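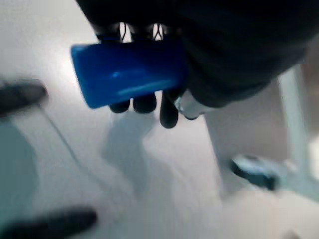 **Can I put a fresh coat of limewash over emulsion without stripping the wall first?**

posted by Mirela Arruda

Put a mineral primer on first and you can leave the emulsion where it is. That's what the man in the paint shop told me, anyway, and I'd love to hear from someone who's done it before I commit. It's the back bedroom of a terraced house, the long wall behind the bed, and whoever lived here before us used a wipe-clean vinyl silk in a sort of custard colour. It's sound, no flaking, apart from a patch by the window where the paint has gone bubbly and comes off if you pick at it (I've picked at it).

I've bought a tub of Sutaren limewash in a greyish green and I'm itching to get going. My dad, Wellington, says I should have the lot off with a steamer and start from bare plaster, but he says that sort of thing about everything and he isn't the one who'd be sleeping in the dust. I had a go at a corner with a scraper and got a bit the size of a playing card off in half an hour.

So, two things really. Is the primer enough on its own over silk? And what do I do with the bubbly bit? Oh, and it's an outside wall, in case that matters. We'd like it done by the end of May, when my aunt comes to stay.

---

**Heloísa Barbosa**

I did my hall this way two years ago and it's still on the wall, so take heart! But silk is the awkward one. Matt emulsion has a bit of tooth to it and silk has none, and the primer can sit on top like a skin and then peel when you pull tape off it. Ask me how I know.

What I'd do is wash the wall with sugar soap, rinse it (properly, two buckets, change the water), let it dry overnight and then go over it with 120 grit until the shine has gone. You don't need to get through the paint, you only want it dull. Hold a lamp flat against the wall in the evening and you'll see every bit you missed. Then wipe the dust off with a damp cloth and put on the mineral primer, the gritty sort with quartz in it. I used the Fagundes one, which goes on like thin porridge and splatters everywhere, so cover the floor right up to the skirting and take the curtains down. I didn't take mine down.

Leave that a full day. Then limewash in thin coats with a big soft brush, criss-cross strokes, and keep a wet edge. It'll look dreadful when it's wet, streaky and nearly see-through, and you'll think you've wasted your money. Go and have your tea. It comes up much paler and softer as it dries. I needed three coats, but my walls were dark red before.

Mix enough for the whole wall in one bucket, even if you bought a single tub, and keep stirring it. The pigment sinks, and the last bit of my hall is noticeably darker than the rest, down by the coat hooks.

The bubbly patch wants to come off, back to whatever's firm. Feather the edges with the sandpaper, fill if you need to, and prime it like the rest. The filler may take the colour differently, so try to do it where the curtain hangs. Lucky it's by the window!

---

**Tainá Macedo**

just strip it. your dad is right

---

**Aparecida Quintana**

Heloísa has covered the painting side, and I'd follow that to the letter, but I want to go back to the bubbles. Paint lifting beside a window on an outside wall makes me think of damp before anything else. Have a look at the sealant round the outside of the frame and run your finger under the sill to see whether the drip groove has been painted over. Ours had been, by about four owners in a row I should think, and the rain was running straight back to the brick.

If you find something, fix that and give the plaster a good few weeks before you decorate. Tape a square of kitchen foil over the bare patch, all four edges, and leave it for a couple of days. Wet on the wall side means it's coming through the wall, and wet on the room side means it's condensation and you want to be opening the window more.

I know that may mess up your May plan. You could always do the rest of the room and hang something over the patch while your aunt's there. Mine slept under a bedspread pinned to the picture rail and said it was charming.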